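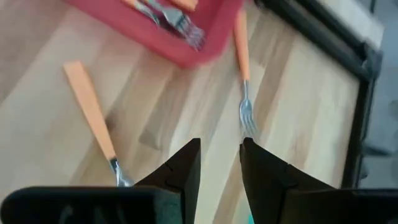 OK the Tavar news is out so I can finally gush about this. They closed a round for their next mobile game and I have been playing the test build for most of October. Thread, because I have a lot of feelings about a game where you run a ferry company.

For anyone who missed Tavar: tiny studio out of Randbridge, made that lighthouse puzzle game a couple years back that you all got sick of me posting about. That one was paid up front, no ads, and it sold well enough to keep the lights on but never got near the top charts.

The new one is free to download. I know. I groaned too. Stick with me.

You start with one leaky boat and one route between two islands. You pick the timetable, the fares, what gets loaded on deck. Then you watch it go. Cars, goats, a brass band that missed the earlier crossing. A full run takes maybe a coffee break and then you change one thing and go again.

The map has 151 islands on it and you can see every one of them from the first minute, just grayed out. I love this so much. Most free games hide how big they are so they can keep selling you the next bit. Here you zoom out on day one and go oh no, this is my whole winter.

Print this thread | E-mail this thread
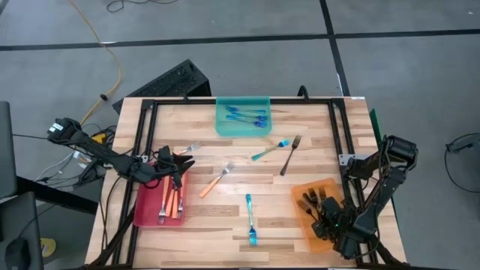
Weather is the real star. Fog rolls in and your schedule falls apart and you have to decide whether to hold a boat in port or send it out slow. I held one for a whole in-game afternoon and got a complaint letter from a cheese merchant. The letters are all hand written by the team and they're so funny.

Money stuff, since people always ask. The round was led by Castellanos, who mostly back small game studios and tend to leave them alone. Haston is coming in as publisher outside North America. Tavar didn't share the amount and I'm not going to guess at it.

What they did say is where it's going: a bigger server team and a proper Android version. If you played the lighthouse game on Android you know why I'm cheering. Mine crashed every time I opened the settings!!

So how does the free part work. You get the first 10 islands with everything switched on. After that you can buy the whole map once, or unlock islands slowly by playing. No energy meter, no timers you pay to skip. There's a shop for boat paint and flags and that's the entire shop. I bought a green striped funnel and regret nothing.

Is that enough to live on? I really don't know. Plenty of studios have tried the one purchase thing inside a free game and ended up adding loot boxes a year later. Tavar says the paint and flags did better in testing than they expected, and the test group was only 400 players, so I'd take that with some salt. They were pretty open about it being a small sample.

Things I'd still fix: the text on the timetable screen is way too small on my phone. The tutorial talks too much. And you can't rename a boat once it's launched, so I am stuck with one called Asdf until further notice.

Also the co-op mode. You and a friend share a harbor and you each run your own line out of it. We spent an entire evening fighting over one dock and then worked out you can swap slots by dragging the little clock. It doesn't tell you this anywhere. Drag the little clock!!

Size on my phone is 185 MB, which is nothing these days. It runs fine on my old one too, just a bit warm in the hand during storms.

Soft launch is November in a few countries, with Haston handling those, and everyone else gets it in the spring. I asked if test saves carry over and they said no, so my lovely network and poor Asdf are going in the bin. I'm a little sad about it!

A couple of replies asking if it works offline: yes for solo, no for co-op. I played a ton of it on the train with no signal and it synced up fine when I got home.

And to whoever asked about the music, it's accordion. So much accordion. There's a slider for it, and if you turn the slider all the way down the band on the boat still plays, only quieter.

I'll post my starter route later tonight if anybody wants it. Short version, do the mail run first and don't take the goats until you have the second ramp.

Print this thread | E-mail this thread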